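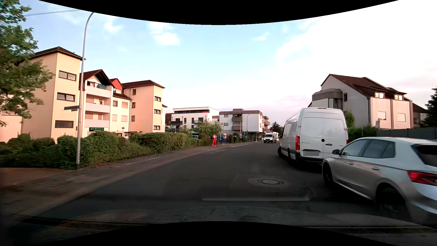
gearloose replied:
Before you order anything, work out what you need the kit to see. A tall cargo van on one side and another van facing you in the same bend is the hard case. A front camera alone won't see past the first one, and no amount of software fixes that. I'd put money into side coverage before I bought a better computer.

mapledrop wrote:
Fair point. For anyone who missed my first post, we run two small vans on local deliveries and want to fit one of them with a driver assist retrofit this fall. The quotes so far are Fatow at $800 for the camera unit and $597 for the radar add-on. Dreketano wants more but won't put a number in writing until they've seen the van. The driver stays in charge the whole time. I just want warnings for people stepping out and for oncoming traffic on narrow streets.

ohmslaw_too wrote:
$800 is fine for the camera. Did they include calibration? Ours was billed separately, and then billed again when we replaced the windshield.

mapledrop wrote:
Not listed. I'll ask.

tin_whistle wrote:
I disagree with gearloose. On residential streets at low speed the front camera does most of the work. You have sidewalk on one side, pedestrians along the hedge line, maybe a stop sign further up. All of that is in front of you. Side units on our van went off at every mirror we passed and the drivers switched them off inside a month.

gearloose wrote:
Then they were set too sensitive. Which make?

tin_whistle wrote:
Trurus, the older one. Installer came back and changed the settings. It got a little better. I still wouldn't pay for it a second time.

benchvise wrote:
Whatever you pick, keep up to $500 aside for the install. Brackets, wiring, half a day off the road. Also mount the camera high on the glass. Low down you get the dash reflecting in the windshield and the hood takes up the bottom of the view, and then you're paying for sensor area you don't use.

ohmslaw_too wrote:
And clean the glass. I know it sounds dumb.

mapledrop wrote:
OK. So camera plus radar now, side units maybe next year. Has anyone dealt with Boström on the install side? They're closest to us.

benchvise wrote:
They did two of ours. Slow to answer email, work was tidy. Get the quote itemized.

gearloose wrote:
I'd still hold out for the sides. At least have them run the cable while the trim is off, it costs very little at that point.

tin_whistle wrote:
That I agree with.

mapledrop wrote:
Will do. Fatow just wrote back and calibration is extra, they're sending a revised sheet.

Home | Forums | New posts | Search | Log in

Contact us | Copyright Fleet Gear Forum | Back to top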